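Posted by Akua Quaye | Dec 30, 2020
117 shares | 2 comments

Speaker notes: The Joy of a Tidy Drawer

Hello everyone, and thank you to Yuxi Pan for the slot right after lunch (brave!).

Start with the junk drawer. Ask for hands: who has one? Who has two? Mine in Prusumholm held batteries, takeout menus and a key to a house I sold years ago. I loved emptying it!

Then the big idea: sort first, buy containers second. I did it backward in June and ended up with a closet full of baskets and the same mess sitting inside them. Pause for the laugh.

Slow down here. Color is my favorite part. Pick one per category and stick with it, so even a sleepy kid knows where the markers go.

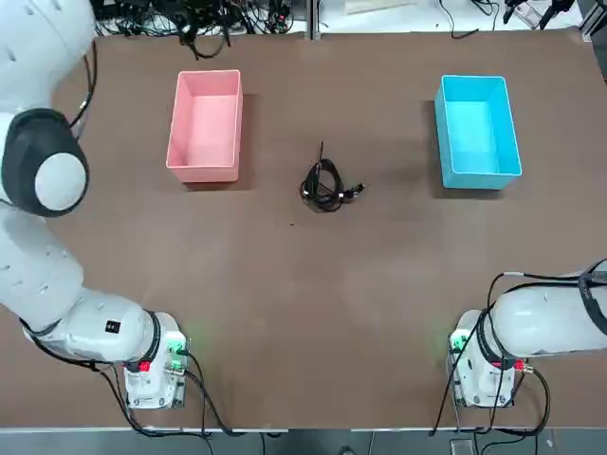
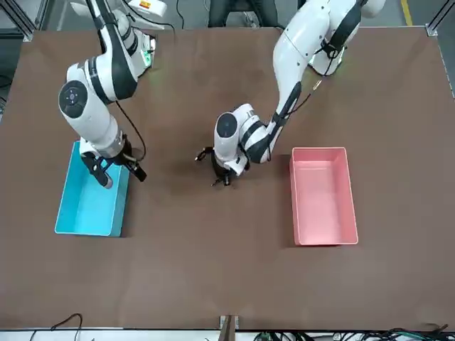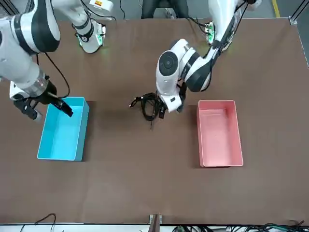

Next, the ten-minute evening sweep. Set a timer, put on a song you love, and stop when it rings, even if you're on a roll! Tell the Histham story (the pantry, the flour, my poor sister) but keep it short.

Paper is harder. One tray for mail, emptied every Sunday. Take questions on tax papers at the end, they always run long.

Last thing: swap table by the door, please take a jar home.

Contact | Copyright Akua Quaye | Back to top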